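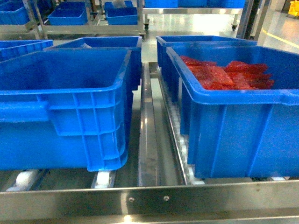
Blue crates on the two-lane roller line. Red packets on the right, fresh air on the left.

Packing Room, Lullwood
Visitors ask for the glamour, and the glamour is the conveyor. We own 300 crates, every one of them blue – the catalog had green, and the meeting about it ran 40 minutes.

The steel divider keeps the lanes apart and takes a very good shine. The packets are flat, glossy and slippery company, happiest in a heap.

Sealing tables and the loading dock are in gallery 2. The dock has a view of the parking lot, best seen on a Sunday, when it's empty too.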